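Home > Wood Care > Oils & Waxes > Tabletop Finishes
Shared 256 times

Lestine Tabletop Oil, Warm Brown

I've been making and selling this oil from the workshop in Grorcombe long enough now that I get the same emails every week, so I've rewritten the page to answer most of them in one go. Put the kettle on, it's a bit of a long one!

Lestine is a tinted hardening oil for indoor tables, desks and worktops that don't live next to a sink. It comes in one shade, Warm Brown, and it goes on with a cloth. I started mixing it for our own kitchen table, a hand-me-down with a good top and an awful orange varnish on it, and I wanted something that would let the grain show and that I could patch up on my own without stripping the whole thing every time one of the kids left a felt tip on it. Varnish is lovely until it chips. Oil you can just top up.

The colour. It leans towards red on most timbers and goes deeper on anything that was dark to begin with. On pale pine it comes up more like strong tea. On oak it's somewhere in the middle and a bit moody, which I love, but my sister doesn't, so do please try it on the underside first. The sample sachets are there for that and I'd much rather you bought one of those than a full tin you end up hating.

The sheen. One coat is nearly matt. Two coats gives you a soft glow when the light comes across it sideways, and that's where I stop with mine. You can do a third (people do) but it starts to look a bit like a pub.
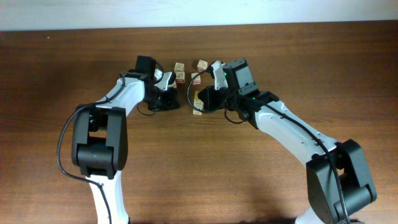
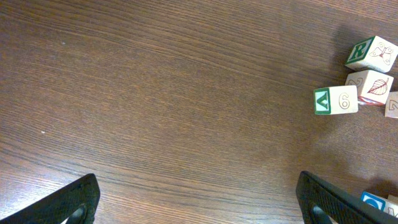 Reddish-brown tabletop with the grain showing, and wooden blocks out on it.

How to put it on. Sand the top back to bare wood, finishing with a fine paper, and always go with the grain. Get the dust off properly - vacuum first, then a barely damp cloth, then leave it to dry. Shake the tin for longer than you think you need to, as the tint sinks to the bottom and the first table out of a badly shaken tin always comes out too light. Pour a little puddle, spread it thinly, leave it for twenty minutes and then wipe off everything that hasn't soaked in. Everything! If it feels tacky the next morning, you left too much on. A rub with a clean cloth and a tiny bit of fresh oil usually sorts it.

Leave it overnight between coats with a window open. You can put light things on it the day after the last coat, but I'd give it two weeks before hot mugs, and keep using coasters after that if you're the coaster sort. I am not and my table has survived.

PLEASE lay your used cloths out flat outdoors to dry, or soak them in water before they go in the bin. Oily rags bundled up in a corner can heat up and catch fire all by themselves. It's on the tin in red and I'm saying it again.

Looking after it. Dry duster most days, damp cloth when it's sticky, no spray polish. Once a year (I do mine in March, when the spring light shows up every scratch) give it a thin top-up coat and it'll look fresh again. Pale rings from glasses will nearly always go with a dab of oil and a bit of patience.

What it won't do. It won't cover old varnish, it won't take on laminate, and it isn't meant for garden furniture. I had a very cross message about a bench once. It also isn't for chopping boards, and for those I stock the Pritchard Board Wax, a plain untinted wax that smells faintly of honey.

I get asked whether it's any good on the Ekby bench tops I used to sell. Yes, but they left us with a light factory wax on, so take that off first or the oil will just sit there looking at you.

Tins and sizes

Sample sachet, enough for a test patch
200 ml tin, does two coats on a small side table
1 litre tin, for a big dining table with plenty left over for top-ups

The small tin is the one to get if you only want to freshen up a top that's already oiled. Once you've opened a tin, press the lid down hard and store it somewhere cool. Mine gets a skin on it if I leave it in the shed over summer - you can lift the skin off and the oil underneath is fine to use.

I pack orders myself after lunch and the post goes at four, so if you order in the morning it'll normally leave the same day. Tins can't go by air, so I can only send to mainland addresses for now. If you're local you're very welcome to collect, just message me first so I'm not out on a delivery.

Product code 1258
Filed under: oils, tabletops, indoor wood, colour finishes
2 comments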